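Seed Swap Season Is Back

February is when I start getting twitchy, and I know I'm in good company. The catalogs are dog-eared, the windowsills are wiped down, and the Gusmont seed swap opens its doors again at 10 a.m. in the old school hall on Arboleda Street. This is our 21st swap and I could not be happier about it!

We have 2679 packets in the library right now, which is more than we have ever started a season with. A lot of that is down to the bean growers out in Pevgate, who had a wonderful fall and shared everything they could spare. Look for the speckled pole bean with the purple pods. I grew it last summer on a wobbly bamboo frame and it climbed straight over the top and into the neighbor's plum tree (sorry again). The beans were tender right up to the first frost.

Carola Schmieder will be back with her tomatoes, too. If you have only ever tried the red ones, ask her for Wundomach, a big yellow slicer she has been saving for years – it's sweet, a little lumpy, and so good on toast. She'll also show anyone who asks how she ferments and dries the seed. It takes a jar, some water, a few days of patience and a tolerance for funny smells.
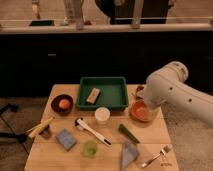
If you're bringing seed, please write the name and the year you saved it on every packet. Squash and pumpkins cross like mad, so add a note if you grew more than one kind close together. We'll still take them! Some of my favorite squash have been happy accidents, including a warty green thing that made the best soup of the winter.

No seed to share? Come anyway and take up to six packets home. Lettuce, peas and calendula are all easy to save from, and you can bring some back next year. Coffee is on from the start, and Carola's rhubarb cake usually lasts until 11.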